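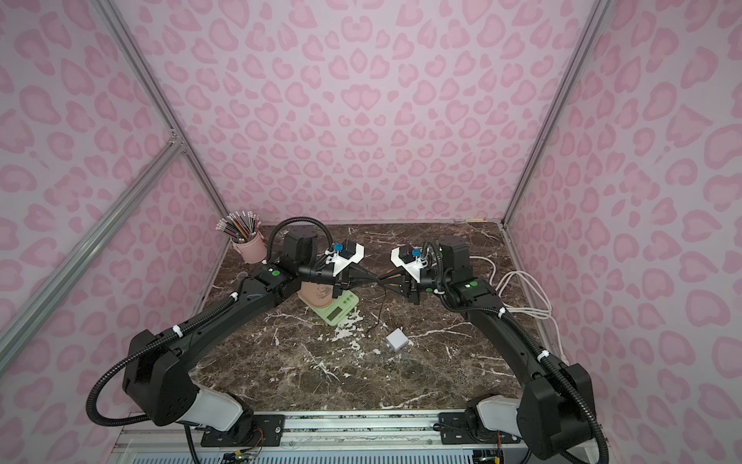 You don't need a scale for baking soda, my sister told me over the phone, just use a spoon like a normal person. She has a point. She also has never made bath fizzers that came out like gravel and I have, twice, so the scale stays.

Blog > Small Messes > Weighing things

Last updated: August

OK quick post, I have to leave in a bit and there's still powder on the table.

So, weighing powder. I said I'd write up what I do and then didn't for weeks. The kit is nothing special. A little light green digital scale, a pink cup with a sort of panda on it (faint, but it looks like a panda), and a tabletop that is dark brown marble with white veins. Which, if you ever plan on spilling white powder, is the worst color you could pick. Or the best? You see every bit of it. On the old counter at Osei Street I must have been wiping up half of what I spilled and leaving the rest for the ants.

Anyway. How it goes.

Cup on scale first. THEN zero it. I know. I still forget, and then I'm doing subtraction in my head with a sticky hand. If you did forget, don't pour it back out, just write down what the cup weighs on a piece of tape and stick it inside the cupboard door. Mine weighs 107 grams. I have looked at that piece of tape more than I'd like.

Then spoon it in, small spoon. Tapping the spoon on the rim of the cup is where I lose most of it. The tap sends a puff over the side and it lands right in front of the scale or off to the right, always the right, I'm right handed so I guess that tracks. Hold the spoon low, inside the cup, and turn it over. Slower. Less fun. Much less on the table.

Pouring from the bag: no. I bought the big bag from Jorier, 2,550 grams of it, and thought I could tip it straight in. The bag does nothing, nothing, nothing and then does everything. Decant some into a jar first. Any jar.

Cleaning up, dry first. Please dry first. A wet cloth on powder gives you paste, and paste on marble dries into a haze that sits over the pretty white veins and you can't tell whats stone and whats your own fault. I use an old soft brush and a bit of folded card, push it all into one heap, lift it off, and only then the damp cloth. Wrung out properly. Then a dry one. No vinegar on marble!! It etches. I had a tray from Kemuvholm, my favorite one, and it has a dull patch the shape of a lemon half because I was being "natural" about cleaning. Lemon does it too, obviously.

And do the scale. Powder gets under the plate and around the edge of the display and after a while the numbers start to wander. Lift it, brush underneath, don't hold it under the tap. I lost one that way. Light green is very forgiving by the way, doesn't show much, so you have to go looking.

The pencils. Yes there's a pink holder of colored pencils at the back on the left, and yes it's crammed. They live there. I color in the labels for the jars, and if I put them away in a drawer I'd never do the labels. They stand tips up so I can see the colors, and I can't fit one more in, so of course I was looking at a set of blues in the Brirness shop last time. Far enough back that the powder doesn't usually get to them. Usually.

The pink leopard print is the part I get asked about more than any of the weighing. Left, back, right, all of it, pale pink with darker pink spots, and if you look a lot of the spots are sort of rounded hearts. I love it. I don't care. It's a cheerful thing to look at while you wait for a number to settle, and next to the brown marble it looks like a box of chocolates, to me anyway. Somebody wrote in to say it gave her a headache, fair enough, it is a LOT of spots. Wipe it with barely damp, no scrubbing, start at the bottom where the dust ends up.

Batch I'm doing now is three parts soda to one part citric acid, and the acid gets weighed in a seperate cup. Don't share a cup between them unless you've dried it all the way, or it starts fizzing before you want it to. Ask me how the second batch of gravel happened.

Haven't settled on a scent. Lavender is what everybody gives me so I have a drawer of lavender. Might do orange. Will put the amounts up when I've done a batch that holds together for more than a night, and if you've got a way to stop them cracking on top leave it in the comments, I've tried spraying less and I've tried packing harder.

Right, brush, card, cloth, then I have to go.

Older Newer Archive About Contact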